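Paired hand-held grippers are now sold as a way of recording manual work for robot training without putting a robot on the bench. Cukeo, a small supplier in Gradton, rents out a kit of this type by the week. Joni Riihimäki, who looks after the hardware there, answered questions on a Monday at the firm's bench, with the grippers out and in use for most of the conversation.

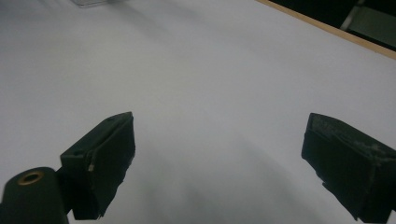
Nevzat Başaran
Contributing editor, test equipment and handling

The kit is supplied as a pair, left and right, with cabling, a bench board and a box of spare finger pads. The operator works with both hands and the recordings are passed to the customer as synchronised files. Cukeo does not train models and Riihimäki is clear that it has no plans to.

"We deliver the recording and the calibration sheet that goes with it," he said. "What the customer does after that is their side. Some of them come back and say the data was poor, and then we look at the sheet first."

The fingers are the part that receives most attention between rentals. They are plain blocks with flat inner faces, dark all over, and the pair on the bench had seen service: the right finger of one gripper carried a patch of lighter scuffing on its upper surface, and the lower edges of the covering were ragged. I asked at what point he would replace them.

"The scuffs on top I leave alone. They don't touch the part. The inner face is what I check, and I check it with a gauge. If the two faces no longer close parallel, the finger comes off. A ragged edge gets trimmed if it hangs into the view, otherwise it goes out again."

Pads are the customer's responsibility during the rental. The box holds 20, and the price list has them as a consumable. Riihimäki considers this generous for light parts and tight for anything with a moulded edge. One customer, the packaging firm Taşdemir, used 74 on a single contract handling trimmed trays – a figure he now quotes to anyone who asks for a fixed price.

Clear plastic is a common request and an awkward one. It gives little contrast on a pale surface, and thin pieces flex when gripped. Cukeo's advice is to keep the board white all the same and to work on the lighting.

"People want to put black cloth down. Then the fingers disappear, because the fingers are also black. I would sooner lose a bit of the tray than lose the fingers." 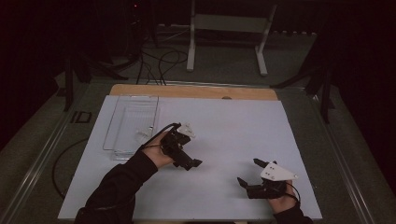

Both grippers in use over the white board, with a clear plastic tray to the left.

The cables are my main reservation. Each gripper trails a thin black lead back over or beside the hand, and the operator has to learn where it lies. Riihimäki accepts the point. A wireless version was tried at a customer's site in Atthorpe in February and withdrawn.

"The timing drifted between left and right. Not much, but with two hands you see it when one passes to the other. With the cable I know what I have."

Training for operators takes 4 hours, most of it spent on opening and closing speed. New users tend to snap the grippers shut, he said, and the recording is then of little use for slow placement work. He asks them to start with the fingers well open, approach level with the board and close only when both faces are beside the part.

The minimum rental is 4 weeks. Delivery and one recalibration are included; a second recalibration is charged. Customers may fit their own fingers if they send a drawing beforehand.

"Send the drawing," Riihimäki said. "I have had fingers come back that I didn't make and couldn't measure."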